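December 1, 2023

Adhesive shear tests, batch Disden 3, continued from the October sheets

Picked up where Efe Tijani stopped. The October coupons were bonded with the old hardener and the lap lengths were uneven, so I am treating them as practice pieces. New coupons were cut from the Ogunleye strip, edges deburred, faces abraded with 200 grit and then 300. Wiped with acetone twice, second wipe with a clean cloth.

Mix: resin and hardener by weight, 10 g total per cup. Larger cups heat up and go stringy before the last joint is closed. Bond line set with glass beads sprinkled in by hand. Clamped overnight at room temperature, no postcure on this set.

Results so far

Best joint failed at 1,315 N. Failure surface was mixed, mostly cohesive with a bare patch along one edge. The bare patch matches where I touched the strip after the wipe. Gloves next time, and changed after the acetone.

The Grollovora primer gave lower values than bare abraded metal. I don't trust this yet. The can says to let it flash off fully and I went by feel. Oluwatosin Onyeka thinks the coat was too thick — plausible, it peeled off in one piece on two of the coupons.

Crosshead drifts a little when the load is held. Not a problem for peak values, but the creep test can't be run until the Morko controller is looked at. Displacement column in the log is crosshead travel with grip slip included. Do not use it for stiffness.

Space

Next set needs a flat surface for laying out coupons in order before clamping. The fume hood shelf is too narrow and slopes to the front. Tabletop looks good for it, plain and flat.

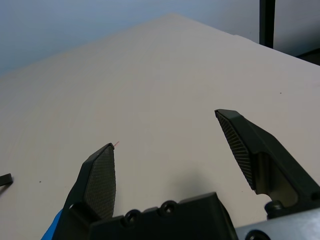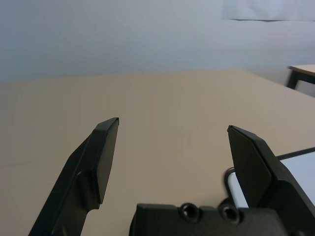
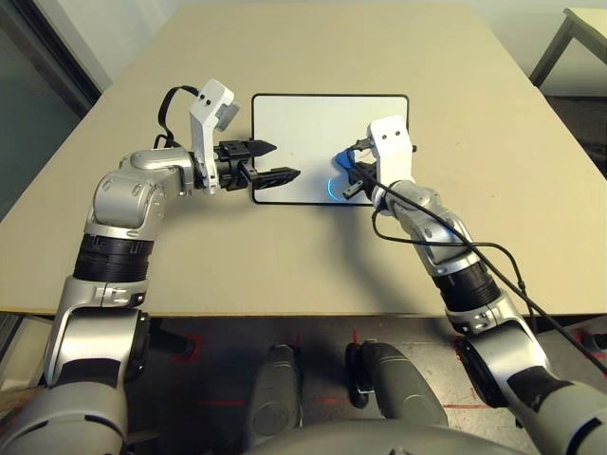

To do

Cover the surface with release film before any resin comes near it.
Weigh the primer coat on three coupons, thin and thick.
Ask Efe which bead size went into the October joints, label is gone.
Repeat the bare abraded set with gloves.
Old hardener to waste, lid is cracked.
Look for the missing shim, the thicker one. Last had it at the saw.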